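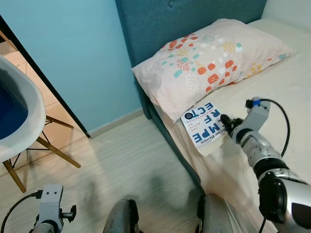 Single bed, pillow and paperback book. Wijaya House, Plestunach.

Skirnell to replace all mattresses at Plestunach student residences

PLESTUNACH, June. Skirnell, which manages student housing in Plestunach, has awarded Osisico the contract to supply and fit 1,588 single mattresses across its eight residences in the town. Work starts at Wijaya House this month and will be finished before the autumn intake.

The contract covers delivery, fitting, removal of the old stock and a yearly inspection of every mattress in use. It does not cover bed frames, which were checked separately in the spring and will be repaired or kept as they are.

Skirnell invited bids after a review of maintenance requests from residents. Sagging in the centre of the mattress was the most common complaint, followed by noise from worn springs and damage to the cover at the corners. The review also found that mattresses of several makes and depths were in use in the same buildings, so that covers held in store often did not fit the beds they were needed for.

The new model is a foam mattress of one depth throughout, with a removable zipped cover. The cover can be machine washed and replaced on its own. The core is the same on both faces and can be turned. Each mattress carries a sewn label on the short side showing the batch, the month of fitting and the residence to which it was issued. The label will be read at each inspection and the result entered in the maintenance record for the room.

Before the contract was signed, two versions of the mattress were tried in occupied rooms at Wijaya House for 56 nights. One had a medium core and the other a firm core. Residents who took part filled in a short form at the start and end of the trial, covering comfort, warmth, noise and ease of making the bed. The medium core was preferred and will be the standard issue. The firm version will be kept in store and can be requested through the residence office at no charge.

Comments from the trial led to a change in the cover. The zip on the trial version ran along the long side and could be felt by residents who sit on the edge of the bed to read or work. On the production version it has been moved to the foot end and is closed under a flap.

"Many of our rooms have one chair and one bed, and the bed gets used for a good deal more than sleep," said a spokesperson for Skirnell. "The edge of the mattress wears as fast as the middle. We asked bidders to show us how their product would hold up there, and the edge test carried a large share of the marks."

A spokesperson for Osisico said: "Using one size and one cover across all the residences makes the inspection work much simpler. A damaged cover can be changed on the day it is reported, from stock held on site."

Fitting will be carried out floor by floor. Rooms that are occupied over the summer will be done by appointment, between 10am and 4pm. Residents in these rooms will receive a notice under the door giving the time of the visit. They are asked to strip the bed and to clear the floor between the bed and the door. Items left on the bed will be placed on the desk. Fitting teams will not move furniture other than the bed.

Old mattresses will be sorted on removal. Those with sound springs will be taken apart and the steel, foam and fabric sent for recycling. Stained or torn mattresses will be handled as bulky waste. None will be resold or passed to other residences.

Waterproof protectors already issued to residents fit the new mattress and do not need to be handed in. Fitted sheets sold through the residence shop also fit. Residents who have bought their own mattress topper may continue to use it, provided that it does not cover the label.

Room charges for the coming academic year were set before the contract was awarded and are not affected by it.

Notes to editors

Skirnell manages student residences in Plestunach, including Wijaya House.

Osisico makes and services mattresses for halls of residence, hostels and staff housing.

Requests for further information should be sent to the Skirnell press office. Fitting dates for each residence are available from the residence office concerned.

ENDS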